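**Ticket:** Wernside visitor site – rooms showing as available after they are sold
**Opened:** 2025-06-09
**Product:** Dusavus booking engine, Skoltus channel connector
**Priority:** High
**Assigned:** Dušan Popescu
**Status:** Closed, one follow-up open

### Reported problem

The front desk at the Mac Carthaigh Motel took two walk-in complaints from guests who had booked the same queen room through the Wernside "Where to Stay" page. Both had valid confirmation emails. The motel's own system showed the room as sold before the second booking was made.

The site kept offering the room overnight. Other motels and the two caravan parks on the page looked normal when the reporter checked them, but the reporter only checked the current weekend.

### Environment

- Dusavus booking engine, hosted, shared by all Wernside properties
- Skoltus connector, scheduled push, full availability feed every night and changes during the day
- Feed size at time of fault: 3,000 rows (one row per room type per night)
- Connector timeout: 20 seconds, default value

### Log

**Entry 1.** Pulled the last full feed from the connector outbox. File is complete and closes properly. Row count is 3,000, as expected. The sold-out night at Mac Carthaigh is in the file with availability set to 0, so the motel and the connector both have it right.

**Entry 2.** Checked the import report on the Dusavus side. Rows written: 2,572. Import status: "Success." No error, no warning. The remaining rows are not in the reject table either.

**Entry 3.** Compared the file against the database. Missing rows are all at the end of the file. Feed order is by property code, then room type, then date. Mac Carthaigh sorts late and loses 136 rows. The rest belong to properties that sort after it, mostly cabins and powered sites with low demand this month. That would explain why only one property has complained.

**Entry 4.** Asked the motel not to edit availability by hand in Dusavus while this is open. Manual edits are overwritten by the next feed and make the comparison harder. Set a stop-sell on the affected queen room type on the Wernside page only. Direct phone bookings are not affected.

**Entry 5.** Re-ran the same file manually with no other jobs running. All 3,000 rows written. Re-ran it again while the nightly search index rebuild was active. Import stopped short, status "Success."

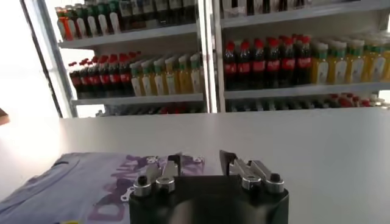
*Gripper fingers and silver joints.*

**Entry 6.** Connector log for the nightly run shows the connection closed at 20 seconds exactly. The importer treats a closed connection as end of file. It commits what it has, counts the rows, and reports success. The index rebuild slows the writes enough to hit the limit. With the rebuild off, the import finishes inside the limit with little room to spare.

**Entry 7.** Checked when the overlap began. The rebuild was moved to its current start time in April, when restaurant and winery listings were added to site search. The feed was smaller then. It grew when the caravan parks started sending each site type separately, so the fault may not go back as far as the schedule change. Older import reports only keep the status and not the row count, so I can't give a start date.

**Entry 8.** Changes made:

1. Raised the connector timeout from 20 to 136 seconds. Odd number, but it is the highest the shared host accepts for this plan.
2. Moved the index rebuild so it starts only after the import job has exited.
3. Added a row-count check. The connector now writes the expected total in the file trailer, and the importer compares it before committing. A mismatch rolls back the whole import and sends an alert to the support queue.

**Entry 9.** Tested the check by cutting a copy of the file at row 2,572 and leaving the trailer at 3,000. Import rolled back, previous availability left in place, alert received. Tested with the full file. Import committed, counts match.

**Entry 10.** First scheduled run after the change: 3,000 rows sent, 3,000 written. Spot-checked the Mac Carthaigh queen rooms against the motel's own calendar and found no differences. Removed the stop-sell. Confirmed that the room type shows on the Wernside page for open nights and is hidden for sold ones.

### Notes for properties

- A rolled-back import means the page keeps the previous night's availability. Daytime changes still go through on top of it.
- If a room must come off sale at once, use stop-sell in Dusavus. It is stored separately from availability and the feed does not touch it.
- Do not change property codes to move up the feed order. Existing bookings are keyed to the code and will detach from the property.

### Double booking

Handled by the motel directly. The second party was moved to a family unit at the same rate. The booking record still shows the original room type – left as is at the motel's request, to keep the confirmation email and the invoice the same.

### Open follow-up

Import report should store the row count for every run and keep it. Raised as a separate request with Dusavus, no date given. Until then the connector outbox is the only place to look up old totals, and it is cleared when the disk fills.

**Closed by:** D. Popescu
**Resolution code:** Configuration, plus importer change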